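Gripper bench questions, answered as they come in

I've been running my gripper comparison pages long enough now that the same questions keep landing in my inbox, so I've put them in one spot. If yours isn't covered, send it through and I'll get to it, usually on a Monday night after dinner.

Which grippers have you tried so far?

Three that I'd call properly tested. The Pesetti two-finger, the Stornell (which is the one with the skinny fingers everybody asks about) and an old Sasaki unit I picked up second-hand with a box of spare pads. I've had a quick go with a vacuum cup too, but I haven't done enough picks to say anything fair about it.

What counts as a pick?

The part has to leave the floor of the bin, come up clear of the walls and stay held for a slow count of five. If it drops at four, that's a miss. I know that's harsh! I did 358 picks with the Pesetti under that rule and I'd already recorded half of them before I settled on it, so I went back and threw out the early ones and started again. Took me most of January.

Why toy blocks?

They're cheap, they're all made to the same size, and they've got flat sides and round studs on the one part, so you get an easy grab and an awful one depending how it lands. Studs up is a doddle. Studs sideways, with the block sitting a bit skewed to the wall, is where the fingers start sliding about and you learn something.

Does the metal bin give your camera grief?

Yes, heaps. Shiny sheet metal throws the light straight back up and the depth readings go to mush near the back wall. A bright red block also leaves a smudge of its own colour on the metal, and my first go at colour thresholding kept happily aiming for the smudge. I've since tried a plastic tub, and the picks were easier, but plenty of real bins are metal so I went back to it.

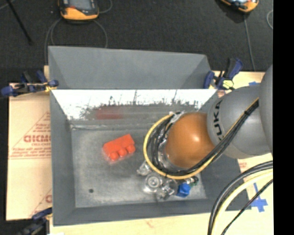
Setup and mounting

Do you really need to clamp the bin?

I do. I skipped it for the first week and the bin crept every time a finger touched the floor, only a few millimetres, but by the end of the arvo my taught positions were useless. Clamps at the corners sorted it. Leave yourself room for the arm to come in from one side, and do a slow pass with nothing in the gripper before you trust it around the handles.

Which arm is it?

A KUKA. I've had people write in wanting to know if they should buy one to follow along, and no, please don't, you can compare grippers on whatever arm you've got as long as you keep it the same for all of them. What matters more is the reach into the bin and how much wrist you have left once you're down there.

How do you route the hoses and cables?

One generous loop near the joint, strapped where the bundle crosses the arm. Too tight and the line tugs when the wrist turns over. Too loose and it droops into the bin and blocks whatever's underneath (small parts near the wall especially — the camera can't find what it can't see). I still fiddle with mine constantly.

Results and arguments

So who won?

On blocks, in the metal bin, the Stornell got 73 per cent and the Sasaki was close to 40. The Pesetti sat in between but was the most repeatable from one session to the next, and I'd take that over a good day and a bad day averaged together. Some of you disagree, loudly.

Did you use the Prellance controller for all of them?

For the Pesetti and Stornell, yes. The Sasaki wouldn't talk to it without an adaptor, so its runs are on the older controller, and I've marked those on the results page. I'd like to redo them before anyone quotes that number at me again.

What grip force do you run?

34 newtons for blocks, on everything. I tried going lower for the smaller bits and got more slips than I wanted. Pads make a bigger difference than force in my experience, so change those first and wipe them down between sessions.

Can I get the raw data?

Sure, email me and I'll send the spreadsheet. The column headings are a bit cryptic — "SW" is studs sideways, "NW" is near wall, and "??" means I forgot to write it down.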